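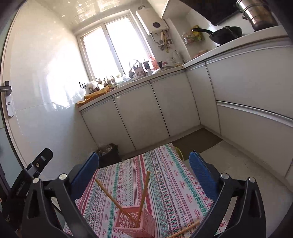
Talk for the Gretosgate evening class, 31 January 2020. Title on the flyer: "Small Kitchens, Large Opinions." I didn't pick it. 20 minutes, then coffee.

**Opening**

Ask who owns a drawer that only opens if you lift and swear. Wait for hands. Put mine up too.

Say thanks to Akosua Asante for the room and the projector. Don't mention the parking.

**Part one: the stuff**

- My December clear-out. One drawer, 13 bottle openers. We drink wine from a box.
- The rule I stole from my aunt: if you have to move it to reach the thing you want, it lives somewhere else.
- The Imivport catalog and its 900 organizers. Read the page about the avocado rack aloud, slowly. (Pause. Sip water.)

**Part two: the table**

Next slide.

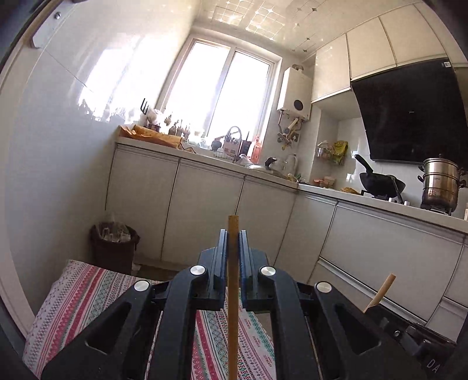

A narrow kitchen gets one loose surface if it's lucky, and everything in the house tries to land on it. Counters have rules. Tables have mail. My own advice is to put a cloth on yours, the busier the better, and this is where I point at the bands of red, pink, green and white and say that a pattern like that could hide a week of crumbs and most of a curry. A plain white one reports you to your guests. Point out the trash can too, over against the lower cabinets, and ask how far people walk with a dripping tea bag at home. Somebody always says "the garage."

Then the part on chopsticks, spoons and other tall thin things:

- Stand them up in something with holes. A solid jar grows a puddle at the bottom, and by spring the puddle has a personality.
- Plorkullow sells a very handsome drying stand for 30 dollars. I own it. It holds my keys.

**If time is short**

Skip the Amoah story. If time is long, tell it, but leave out the blender.

**Questions**

Someone will ask about spice racks — alphabetical or by use? Say "by use" and move on before the alphabetical people find each other.

Handouts are by the door. Bring back the extension cord.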